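Drurneck秋の更新:新しい曳船「Hollis」と港湾マップ「Otero」

2019年9月28日

Skevportのチーム対戦ゲーム「Drurneck」に、秋の大型更新が入りました。追加されたのは、新しい曳船のHollisと、新マップのOteroです。更新の一覧に載っている変更は全部で374項目あり、すべてを紹介することはできません。今号では、久しぶりに起動する人が戸惑いそうなところと、いつも遊んでいる人の編成に影響が出そうなところを中心にまとめます。

更新データは自動で配信されます。容量が大きいので、対戦の約束がある人は早めに起動して済ませておいてください。更新前のリプレイは、新しい版では再生できません。残しておきたい試合がある場合は、書き出し機能で動画にしてから更新する必要があります。
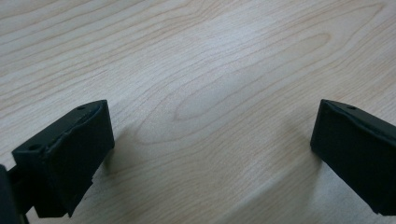

文・久保田 実里

まず、Drurneckをまだ遊んでいない人のために、ゲームの内容を簡単に書いておきます。プレイヤーは4人で一組になり、それぞれ一隻の曳船を操って、沖から入ってくる貨物船を自分たちの埠頭まで引いていきます。相手の組も同じ貨物船を狙っているので、途中で綱を切られたり、進路をふさがれたりします。制限時間が来たときに、埠頭に着けた荷の合計が多いほうの勝ちです。船を沈め合うゲームではないため、撃ち合いに慣れた人は最初のうち物足りなく感じるかもしれません。重い貨物船は引き始めても止まるまでに時間がかかり、その慣性をどう扱うかが腕の見せどころになっています。

■ Hollisの性能

Hollisは支援型の曳船です。船体は中型、最高速度は全体のなかで下から数えたほうが早く、単独で貨物船を奪いに行くのには向きません。そのかわり、味方が張った綱に自分の綱をつなぎ足す「継ぎ綱」という能力を持っています。これまでの曳船は、貨物船に直接綱をかけなければ牽引に参加できませんでした。Hollisは味方の船の後ろや横からでも力を足せるので、狭い水路で横に並べない場面でも人数分の力を出せます。

継ぎ綱には弱点もあります。つないでいるあいだは自分も相手の船もほとんど旋回できません。また、根元の綱が切られると継ぎ足した分も同時に外れ、Hollisだけが少しのあいだ操作不能になります。相手に綱切り型の曳船がいるときは、つなぐ時間を短く区切ったほうが安全です。何度か試したかぎりでは、貨物船が動き出すまでの最初の重い区間だけ手伝い、速度が乗ったら外して護衛に回る使い方がいちばん安定しました。

もう一つの能力は「浮標」です。海面に浮きを落とし、そこを支点にして綱の向きを変えられます。角を曲がるときに貨物船の尻を外へ振らせない効果があり、防波堤の内側に入る直前で役に立ちます。置いた浮標は敵も味方もぶつかれば壊れます。自分で踏んで壊してしまうことがかなり多いので、置いたあとに自分がどちらへ抜けるかを決めてから使うのがよいと思います。

切り札の「全量後進」は、つながっている船すべてに強い制動をかけます。貨物船が埠頭を通り過ぎそうなときに止めるのが本来の用途ですが、相手が横取りして引き始めた貨物船に継いだ状態で使うと、相手の組をまとめて足止めできます。発動までに長めの溜めがあり、汽笛の音で相手にも知られます。音が鳴った時点で相手は綱を外すことが多く、そうなれば貨物船だけがその場に残ります。拾う役の味方が近くにいるときに使ってください。

入手方法は二通りあります。ランク50に達している人は、更新後に一度ログインすれば港の事務所で受け取れます。それ以外の人は、ゲーム内通貨で購入するか、九月のあいだに配られた引換券を使うことになります。引換券の期限は券の詳細欄に出ているので、持っている人は確認しておいてください。購入した場合も、あとでランクの条件を満たせば、同じ額の通貨が返ってきます。

■ Oteroの地形

Oteroは、1972年の冬という設定の架空の港です。夜明け前から始まり、試合が進むにつれて明るくなっていきます。序盤は灯台と船の灯火だけが頼りで、霧が出ると隣を走る味方の位置もつかみにくくなります。終盤は見通しがよく、遠くから進路を読まれます。前半は奇襲、後半は正面からの引き合いという流れになりやすい地形です。

港の形は縦に長く、中央に細い運河が通っています。運河を使えば埠頭までの距離は最短になりますが、大型の貨物船は一隻しか通れず、両岸の倉庫の屋根から落ちてくる雪で視界がさえぎられることもあります。外海側を回る航路は広いかわりに横波が強く、軽い曳船は流されます。どちらを選ぶかは貨物船の大きさで決めるのが基本です。小型なら運河、中型以上なら外海、と組のなかで先に決めておくだけでも、序盤の迷いはかなり減ります。

運河の途中には開閉式の橋があります。橋は一定の時間ごとに上下し、下りているあいだは貨物船が通れません。曳船だけなら下をくぐれるため、貨物船を橋の手前で止めて待つ組と、その隙に後ろから綱をかけに行く組のあいだで争いになります。橋の手前で待つときは、綱を緩めすぎないでください。たるんだ綱は切られやすく、風で貨物船が岸に寄ってしまうと、引き出すのに余計な時間がかかります。

橋の操作室は試合中に一度だけ占有できます。占有した組は開閉を一回分ずらせます。開けるのに使うことばかり考えがちですが、相手の貨物船が橋に差しかかったところで閉じるほうが、得点差としては大きくなりました。ただ、操作室に一隻を張りつけておくあいだ、海の上は人手が足りなくなります。占有したら長居をせず、次の開閉までは護衛に戻る組が多いようです。

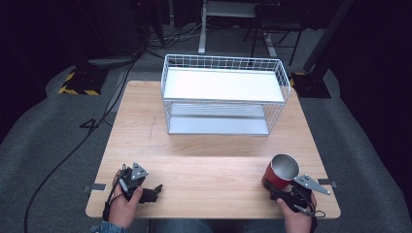
二段の白いワイヤーバスケットと木目のテーブル

■ 既存の曳船の調整

既存の船の調整でいちばん影響が大きいのは、綱切り型の弱体化です。綱に触れてから切れるまでの時間が延び、切っている途中で体当たりを受けると最初からやり直しになります。これまでは綱切り型が二隻いる編成に対して打つ手が少なく、牽引の途中で何度も止められる試合が目立ちました。今後は護衛がきちんとついていれば切られにくくなるはずです。綱切り型を使ってきた人は、正面から近づくのをやめて、霧や倉庫の陰から入る練習が必要になります。

高速型は加速がわずかに上がり、旋回が重くなりました。直線で貨物船に先着する役目は変わりません。問題は着いたあとで、以前のように貨物船の前で小さく回って綱をかけ直すことが難しくなっています。大回りしてから正面に入るか、最初から斜めに近づいて一度でかけるか、どちらかに慣れるしかありません。

重量型は、横波の影響を受けにくくなりました。Oteroの外海航路で使うと違いがよくわかります。燃料の減り方は前のままなので、外海を往復するなら給油の時機を考えておく必要があります。給油桟橋の位置は埠頭に近い側に移されました。荷を着けた帰りに寄るのが自然な流れです。

綱の挙動にも手が入っています。貨物船の角に綱がこすれたときの傷みが、画面に色で示されるようになりました。これまでは突然切れたように見えていたものが、赤くなってから切れるので、かけ直すかどうかを自分で判断できます。初期設定では表示が薄く、雨の場面では見落としやすいです。設定画面の「綱の状態」を濃いほうに変えておくことをおすすめします。

■ 対戦の組み合わせと順位戦

順位戦の期は今回の更新で切り替わり、全員の順位がいったん下げられています。最初の数試合は実力差の大きい組み合わせになりやすいので、落ち着くまで待ってから始めるのも一つの手です。前の期の報酬は港の事務所に届いています。受け取り操作をしないと次の期の報酬と置き換わるため、先に済ませておきましょう。

友人どうしで組んだときの待ち時間は、短くなる方向に調整されました。以前は全員の順位の平均で相手を探していましたが、今は一番高い人に寄せて探します。順位の離れた友人と組むと、相手がかなり強くなることがあります。初心者を誘うときは、順位戦を避けて自由対戦にしたほうが、お互いに気楽です。

途中で抜けた人への罰則は重くなりました。通信が切れた場合でも、一定の時間内に戻れば罰則の対象になりません。戻るまでのあいだ、船は自動操縦で一番近い味方について行きます。以前の自動操縦は岸壁に向かって進み続けることがあり、味方の航路をふさぐ原因になっていました。今回はそのような動きは見ていません。

Oteroは、今のところ自由対戦だけで選ばれます。順位戦に入る時期は発表されていません。地形を覚えたい人は、一人用の訓練海域で時間帯を指定して走ることもできます。訓練では橋の開閉を手動で切り替えられるので、くぐる間合いを確かめるのに便利です。

■ 画面と操作の変更

海図の表示が新しくなりました。味方の船は形で、貨物船は大きさで区別されます。以前の海図では色だけが手がかりで、霧の場面では読み取りにくいという声が多くありました。拡大と縮小の割り当ても変わっており、前と同じボタンを押すと汽笛が鳴ります。奇襲の直前に鳴らしてしまうと位置を教えることになるので、最初に割り当てを確認してください。以前の配置に戻す項目は、操作設定の一番下にあります。

定型の合図には「継げ」と「外せ」が加わりました。Hollisと組むときに使うものです。声の会話をしない組では、この二つが通じるかどうかで牽引の安定度がずいぶん違います。合図を連打すると一時的に送れなくなる仕様は以前と同じです。外すときは早めに一度だけ送るほうが、受け手にも伝わります。

音の面では、綱のきしむ音が方向つきで聞こえるようになりました。背後で味方の綱が張っているのか、横で相手が引いているのかが、音だけでもある程度わかります。音量の初期値はやや控えめです。機関の音を下げ、綱の音を上げると聞き分けやすくなります。

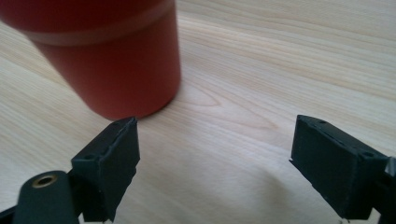
Hollisは、ゲームを始めたばかりの人が最初に使う曳船としても向いていますか。

最初の一隻としては、重量型のほうが覚えやすいです。Hollisは味方の綱につないで初めて力を発揮する船なので、貨物船がどこで重くなり、どこで速度が乗るかを自分で引いて知っておいたほうが扱えます。重量型でひととおり荷を着けられるようになってから乗り換えると、継ぎ綱を外す時機もつかみやすくなります。

■ 編成の考え方

Hollisを入れるなら、組む相手は重量型が第一候補です。重量型が根元の綱を張り、Hollisが後ろから力を足せば、大型の貨物船でも動き出しが早くなります。残りの枠には高速型と護衛向きの船を入れます。高速型は次の貨物船に先回りし、護衛は綱のそばから離れません。綱切り型が弱くなったとはいえ、護衛のいない編成では今でも簡単に切られます。

運河を使う組では、Hollisを貨物船の前方の列に置くか、後ろに回すかで意見が分かれています。前に置くと力は素直に伝わりますが、曲がり角で列が長くなり、先頭の船が橋の下で身動きできなくなることがあります。後ろに回して浮標を使い、貨物船の尻を抑える役に徹するやり方は、速さでは劣るものの岸にぶつける事故が減ります。筆者は後ろに回るほうをよく使っています。前で引くのがうまい人と組んだときは、任せてしまって問題ありません。

相手にHollisがいる場合は、根元の綱を張っている船を狙います。継いでいる側をいくら邪魔しても、根元が残っていれば牽引は続きます。根元が切れればHollisも少しのあいだ動けなくなるので、その隙に貨物船の向きを変えてしまうのが手順です。汽笛の長音が聞こえたら、自分たちの綱は外したほうがよいでしょう。外すのが遅れると、味方の船まで一緒に止められます。

■ 確認されている不具合

Oteroの北側の倉庫裏で、浮標が岸壁の中に入り込むことがあります。見た目だけの問題に思えますが、入り込んだ浮標に綱が引っかかり、外れなくなった例を見ました。その場合は一度綱を切れば動けます。

霧の表示を最低にすると、灯台の光が水面に映らなくなります。遊ぶ分には支障がないものの、序盤の暗い時間帯は方角がわかりにくくなるので、霧の設定は中以上にしておくのが無難です。

試合後の成績画面では、継ぎ綱で手伝った荷の量が正しく加算されないことがあります。順位の計算には反映されているとのことで、表示だけの不具合としてSkevportが修正を予定しています。Hollisで遊んで貢献がほとんどゼロと出ても、気にせず続けて大丈夫です。

船体の塗装を変えた直後に試合へ入ると、味方からは初期の塗装で見える場合があります。一度港に戻り、事務所の画面を開いてから参加すると直ります。

次号では、Oteroの外海航路を重量型で回るときの給油の時機と、横波の読み方を取り上げる予定です。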